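3.2 Drawer task

The drawer task was written by two students in the course project, Costel Ilie and Floarea Toma, using the Clirkow kitchen model. An episode begins with the arm at a random start pose and ends when the drawer reaches its target position or after 1000 control steps. 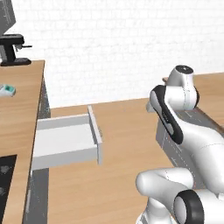
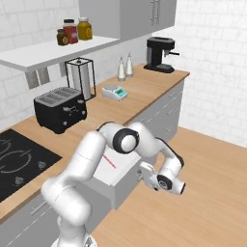 Figure 2. The arm and an open drawer in the simulated kitchen.

Each student team was given 100 demonstrations for training. Policies were then scored on 121 start poses, which were the same for all teams. Contact settings were left at their default values. We did not tune the drawer friction, and the Henriques controller was used without changes.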